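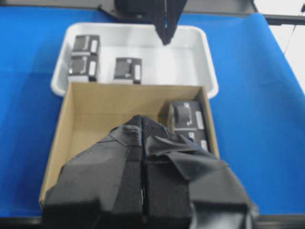
Little black boxes, blue table. Three in the tray, more in the cardboard.

Mar 2, 2020

Quick one tonight, dinner is on and I still have the whole blue table to deal with. Packing up the little black boxes. Been putting it off since July and they've been living in a drawer with the dead batteries and the takeout menus, so. Time.

System, if you can call it that: everything comes out of the drawer, goes in the white tray, gets looked at, then into the cardboard box. Tray first so I don't loose any. Last time I packed straight from the drawer and sent Trukton an order one short and had to mail the missing one on my own dime. Four dollars and change. Still annoyed.

Labels all facing the same way. I know, I know. But when they're turned every which way I end up picking each one up to read it, and the print is tiny, and my glasses are always in the other room.

The cardboard box is an old one from Turcotte, no lid, flaps went ages ago. Works fine for sorting. Not for mailing obviously. For mailing I need the proper ones and I'm down to 5, have to order more, remind me.

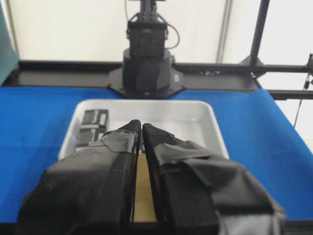 The blue cloth stays, by the way. Couple of you asked after the last post. It's just a length of fabric from the remnant bin, doesn't even hang straight, bunches up on the one side. But small black things on my old brown table, forget it. On the blue I can see them. Same with the tray, used to be for seedlings I think? Wiped it out, good enough.

Still to do: the Premix stuff, which is a whole shelf and I am not starting it tonight. And the Darkness box in the hall closet (my name for it, you'd understand if you opened that door). Three bags in there I haven't looked in since we moved. Maybe this weekend, maybe not.

Also need packing tape. The good kind, teh cheap roll splits down the middle every time and then you're picking at it with a fingernail for ten minutes.

OK timer's going. More later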